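Introducción a la Automatización
Notas de la unidad 7: visita a las instalaciones de Bitden

Lectura previa: apuntes de la unidad 2, apartado sobre efectores finales.

1. Objeto de la visita

En abril, el grupo asistirá a la jornada de puertas abiertas de Bitden, en Clistevham. La demostración se centra en la manipulación de prendas textiles con pinzas de mano, instrumento con el que una persona ejecuta la tarea que después se pretende transferir a un brazo robótico. El acceso se efectuará a las 16 horas, en dos turnos de 20 estudiantes.

2. Conceptos que deben repasarse

Objeto deformable: aquel cuya forma no queda determinada por su posición y orientación. Una camisa arrugada admite un número muy elevado de configuraciones.
Punto de agarre: zona de la tela en la que se cierran los dedos. En la unidad se distinguen el agarre por esquina, por borde y por pliegue.
Oclusión: pérdida de visibilidad de una parte del objeto, causada por la propia pinza o por otra prenda.

3. Trabajo sobre la cama

La tarea se realiza en un dormitorio, con varias prendas extendidas sobre una esterilla de pequeñas piezas rectangulares. Conviene atender a la relación entre los dedos amarillos de la pinza y la tela negra arrugada.

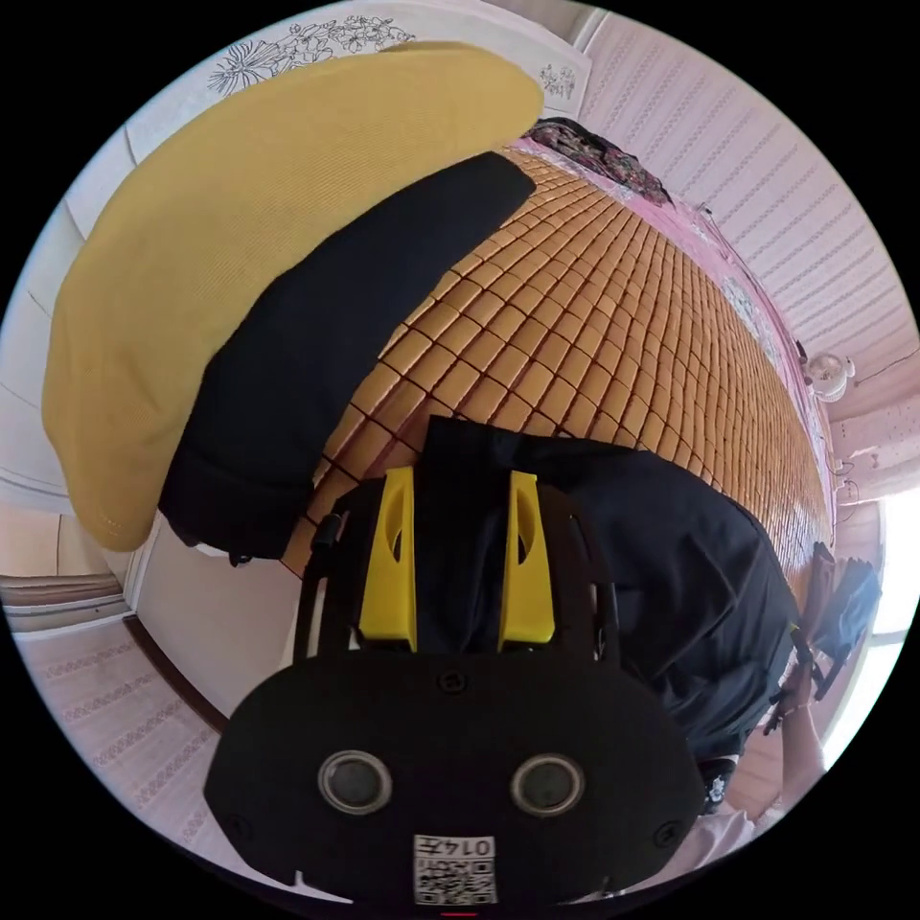 Varen objeta que una prenda oscura sobre otra oscura plantea un problema de percepción antes que de agarre, y que convendría evaluar ambos por separado. La observación se discutirá en el seminario posterior.

4. Entrega

Cada estudiante presentará un informe de 2 páginas con una propuesta razonada de punto de agarre para una prenda de su elección. Se depositará en el espacio Warrier de la asignatura.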